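FROM THE SHIRT TABLE

Hello again from the back half of the building, where I have been up to my elbows in T-shirts since lunch. If you handed in your old team shirts for the Avholm swap, thank you! If you're still "meaning to look in the closet," you have until the end of May, and I say that with love (my own closet is a disgrace).

The final tally from the spring collection was 1681 pieces, which beats last year by a mile. Most of them are shirts. There's also a sweatshirt from the old Wernon summer league that I would very much like to keep, and a single sock, which I would not.

Now, folding. I used to do the square department store fold, and my stacks always slid over by the time I got them to the shelf. Chaltu Seyoum talked me into the long strip instead: lay the shirt flat, bring the sides in, keep folding the long way until you've got a band, and only then roll it up from one end. It goes into the bins standing on end and you can pull one out without wrecking its neighbors. I'm a convert. The bright orange ones are my favorites to do, even if they hold a crease like you wouldn't believe and the lettering ends up wherever it wants to.

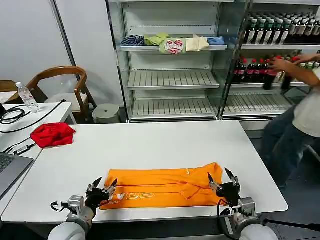
WHAT WE STILL NEED

Kids' sizes, please. We have adult larges coming out of our ears and hardly anything for the under-tens. Plain colors are fine, team names are fine, and a bit of fading is fine too. Holes are not, unless you've mended them, in which case I'd like to see your stitching.

We could also use 2 more of the tall Zeritz bins with the lids that snap (the green ones hold up best, the clear ones crack at the corners). And hangers! The thin kind, 20 or so to a bundle with a rubber band around them, so they don't turn into one giant knot in the bag.

WHEN TO COME BY

I'm folding most afternoons from 2 until I run out of steam. Use the side door on Machala Street, the front one sticks. You don't need to know how to fold anything, I'll show you the strip thing in five minutes and you'll go home and redo your whole dresser. I did. My husband still can't find his running shirts.

Swap prices are the same as last time, one in, one out, and a dollar if you've come with nothing to trade. Bring your own bag, we gave the last of ours away in the fall and I keep forgetting to order more.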